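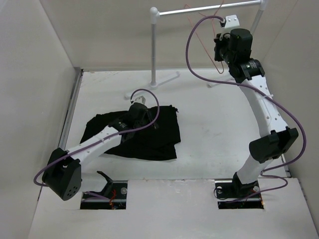 Ruba Aoun wrote to ask whether a two-arm cell still needs a risk assessment if the arms are small, light and slow. It does. The assessment covers the whole cell - arms, grippers, fixtures, the material being handled and the people who reach in - and a low payload changes the score you write down, not the need to write it.

Munro Two-Arm Cell Safety Pack
Made by Devach
Price: $2,480 per cell
Ships from Collmont

The Munro pack is a set of hardware and paperwork for benches and enclosures where two light arms share a floor and handle cloth, bags, cable or other soft goods. It is sold to labs and small shops that built or bought a cell first and now have to bring it in line with their own site rules.

What you get
- 2 emergency stop buttons, one for each side of the cell, wired so that either one stops both arms
- 1 dual-channel safety relay, pre-wired on a short rail
- 1 hold-to-run switch for teaching and setup
- Cable clips and sleeves for arms with external cable loops
- 1 lockout tag and hasp for the supply
- A 42-page workbook with blank assessment forms, a shared-space worksheet and a log for periodic checks

The arms, power supplies and enclosure panels are not included.

Working rules covered in the workbook
Shared space. Mark the area that both arms can reach. Decide which arm has priority there and put it in writing. If the controller can't enforce it, reduce the speed until a collision does no damage to either gripper.

Cables. A loop has to be long enough for the full range of the joint and short enough that it can't catch the other arm or the work. Run each joint slowly to both ends of its travel with the clips on before you sign the sheet. Repeat after any cable is replaced.

Soft goods. Fabric drags, folds under itself and snags on corners. Cover open slots in the floor panel where the mounts allow it, and file down screw heads and bracket edges that the material can reach.

Reaching in. Stop both arms before a hand goes inside, even when only one of them is moving. Light arms can drop when power is removed, so park them low or support them first.

Periodic checks. Test each stop button at the start of a shift. Check mount screws, clips and gripper fasteners every 3 months and enter the result in the log.

Fitting
Most cells take an afternoon. The relay goes between the supply and the arm controllers, and the wiring sheet shows both single-supply and separate-supply layouts. Have the finished wiring checked by a qualified person on your site. The pack doesn't certify a cell, and the local rules always come first.

The workbook was last revised in December 2019. Owners of the earlier Munby pack can order the new workbook alone - the hardware is unchanged. For wiring questions before you order, write to Jarrah Ruawai at the Collmont office and include the model of each arm and a sketch of the supply.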